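I'd been told to come to the side door at Hunum after four, when the phones go quiet, and to bring my own coffee. The woman who runs the repair benches there (she asked me to leave her name out, she gets enough calls already) has been inside old office desktops for most of her working life, and she will talk about them for as long as you let her. I let her!
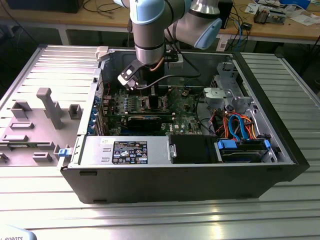
Old office towers are her favorite thing to work on, and she won't hear a word against them. "People see a big black box and think junk," she told me. "I see something I can get into without skinning my knuckles." She's a fan of colored plastic, too. On this one the expansion slot latches are blue and so are the clips on the hard drive, and she says that's how you teach a beginner. "Blue means you can touch it. I start everyone there."

I asked how many have come through. She had the number ready: 1,170, most of them from one big clear-out at Clanness, where the offices were changing over floor by floor. They came in on pallets, 62 to a load, and the first load sat in the hallway for a week while she argued with Marix about shelving.

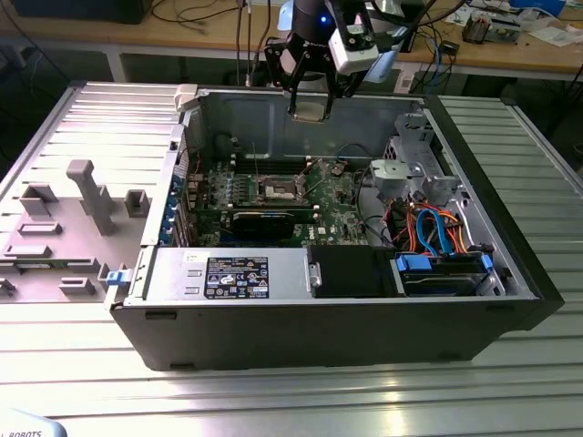
*Page last changed: September*

We got onto processor sockets, and she put her cup down for that one. "The socket is where I slow everybody up. Lever up, plate up, hands out, then look at it. Really look, with a light, from two sides." She hates a rushed socket. A dusty fan she'll forgive, a missing screw she'll forgive, but bend something in there and you're going to hear about it (I believe her).

Does she keep the cables tidy? She laughed at me.

"I used to! I had ties on everything. Then I'd have to cut them all off again to get the drive out, so now they can flop around until the side goes back on." 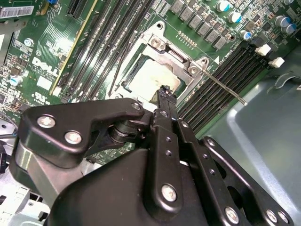 Memory is the part she checks twice. She likes to try one stick at a time, in the same slot, and write the result on a strip of tape before she reaches for the next one. It's slow, and she knows it's slow. Ó Conaill, the shop where she trained, did it that way, and she still has a roll of their tape in her drawer that she won't let anyone use.

The parts shelf is up to 3,000 pieces now, and she'd like it to be smaller. "I can't throw out a good power supply," she said. "I've tried. I got as far as the door with it."

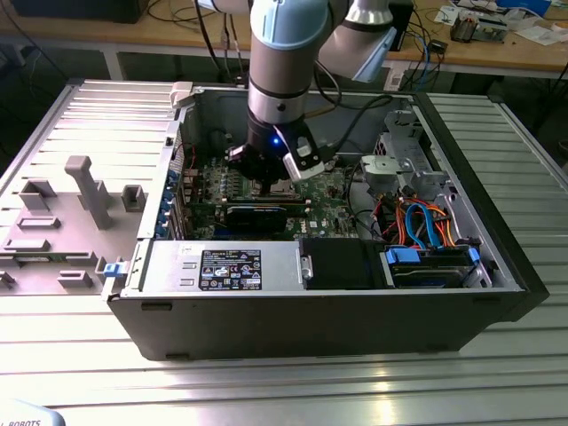

*Side panel off, power supply and drive at the front.*

Before I left I asked what I should do with the old tower under my own desk, which has been making a noise since spring. She wanted to know what kind of noise. I did the noise. She told me to clean the fan, and if that didn't help, to bring it by after four.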